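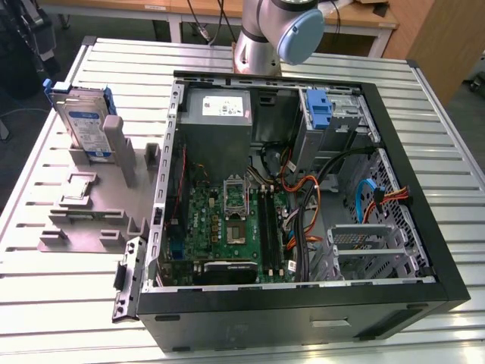
Robotics & Automation

Nisbet compares two grippers on desktop PC assembly bench

Contract automation firm Nisbet has begun a comparison of two parallel grippers for the handling of desktop computer parts, using a Dell tower laid on its side as the test piece.

The work covers four parts: processor, memory module, hard drive and graphics card. Each gripper will make 866 attempts, divided between insertion and removal, under the same controller and with the same motion limits. Small parts are presented in a grey fixture beside the case, so that every attempt begins from a known position.

Bo-ram Kang, who leads the trial, said the processor was expected to separate the two designs most clearly. "The socket gives you very little to work with," she said. "A finger that is good on a drive caddy can be too wide to set a chip down level."

The first gripper, supplied by Lokdale, has a stroke of 65 mm and flat steel fingers. The second, from Tomow, opens to 40 mm and uses narrower fingers with replaceable pads. Grip force on both is limited to 15 N for the memory and processor work – a higher setting is allowed for drives.

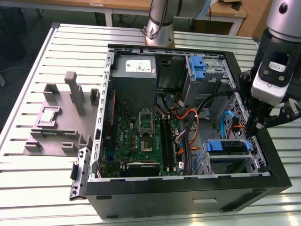
Camera placement is being assessed at the same time. Nisbet is comparing a fixed overhead view with one taken at the wrist, and will log position error for each. The wrist unit sits directly above the gripper, so it follows the fingers down into the right side of the case, where cables loop close to the drive bay. Cameron Lindsay, controls engineer, said loose wiring remained the main source of aborted moves in early runs.

A second round, with the Flavus force controller in place of the present one, is planned for August. Results from both rounds will be issued to customers as a single report.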